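Filed under: Studio Notebook, Talk Show Stuff

Spent the morning on the desk segment again. Azadeh thinks the host's opening runs too long and she's right - I timed it at 13 minutes, and the first guest doesn't get a word in until 6 of those are gone! Cut the airport bit, kept the mother-in-law call.
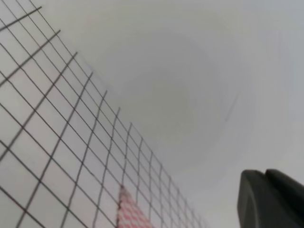
Brovley, November

Second run after lunch, much looser. Esmaeil sat in as the guest and kept stepping on the punchlines (so will real guests, I guess). Laughs from the back rows still aren't reaching the host, so I want the audience mics up a touch. Ask Damton if we can have the room for 90 minutes on Monday.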